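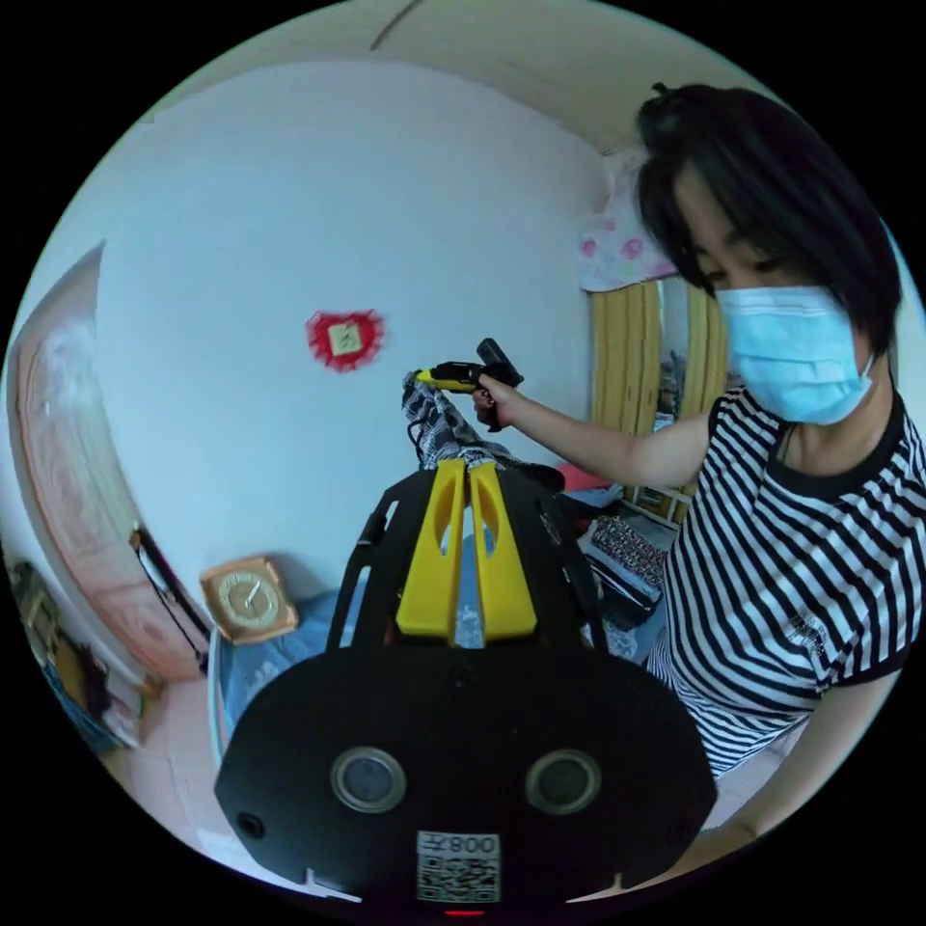

Figure 6.1 Horizontal stripes, black and white, with a plain black collar.

Chapter 6
Stripes and Other Strong Opinions

Stripes are the pattern most often chosen by people who say they don't like pattern. They look simple on the roll, they go with the sofa, and they will show up every fault in a room that a good floral would have kept quiet about.

In this chapter we look at striped wallpaper and striped paint, and at what both do to the apparent size of a room. You will already have heard that vertical stripes make a ceiling look higher and horizontal ones make a wall look wider. This is partly so. It depends on the width of the band, the contrast between the two colours and how much furniture is pushed up against them. A tall wardrobe settles most arguments about height on its own.

We begin with setting out. The main worked room is the back bedroom at Tondville, where the plan called for bands of 300 mm and the wall, being old, had other ideas. The bands were redrawn at 297 mm, a change no visitor is likely to spot, and the last one met the corner whole. Section 6.2 gives the sums. They are not hard, but do them before opening the tin.

Section 6.3 deals with contrast. We compare two papers, Skadden and Istisden, which share a band of 90 mm and almost nothing else. Skadden is cream on slightly darker cream and can be lived with for years. Istisden is navy on white and is best met in a hallway, briefly.

Corners, chimney breasts and sloping ceilings follow in Section 6.4, which is longer than we would have liked.

Before you read on
Find a striped wall, curtain or blind near you. Measure one band, then stand at the far side of the room and decide whether you can still see two colours. Keep your notes for Exercise 6A.

Key words: band, repeat, plumb line, ground colour, return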